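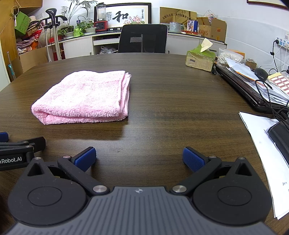

3.2 Wording of Ingredient Amounts and Reader Error

The second part of the study looked at how the amount of a dried legume is stated in home recipes, and whether the wording affects the quantity that a cook measures. Chickpeas, black beans and split peas were chosen. All three gain weight and volume when cooked, and a recipe that calls for "one cup of chickpeas" can be read in more than one way. Earlier work by Caruso and Wei on printed cookbooks treated this as a minor matter of style. Our reading of comments left under online recipes suggested that it deserved a closer look.

Recipes were drawn from the Didville collection, a set of home cooking pages gathered for an earlier project on meal planning. A recipe was kept if it named at least one of the three legumes and gave the amount by volume. Soups thickened with legume flour were left out, as were recipes that called for a whole can. The final set held 96 recipes. Each was read separately by Sârbu and Yuan, who marked the amount as "dried," "cooked" or "not stated." Where the two readers differed, Sugiyama read the recipe in full, including the method, and made the final decision.

The position of the describing word was also recorded. In "one cup cooked black beans," the state of the beans is given before the noun. In "one cup black beans, cooked," it comes after, and the phrase may be taken as an instruction to measure first and cook later. Style guides for food writers commonly treat the two forms as different in meaning. Home cooks who took part in the interviews did not always do so, and several used them in the same shopping list without noticing a change.

Figure 2. Steps used to sort recipes by stated amount. Recipes marked "not stated" by both readers were passed to the cooking trial described in Section 3.3.

As Figure 2 shows, a recipe could leave the process at any of the reading steps. The largest source of disagreement was the salad group. Many salad recipes list the legume with no describing word at all and then begin the method with "drain and rinse," which points to a canned or cooked product but does not settle how much is needed. Stews were easier to sort, for they usually mention soaking in the first line of the method.

The interviews were held at the Getedgate teaching kitchen in January. Participants were given a printed recipe, a measuring cup and both dried and cooked chickpeas, and were asked to set out what they would use. They were not told that the wording was under study. Those who chose dried chickpeas for a salad often said that they expected the dish to serve more people than the recipe claimed. A few asked whether the soaking water should be counted as part of the liquid, a question we had not planned for and did not pursue.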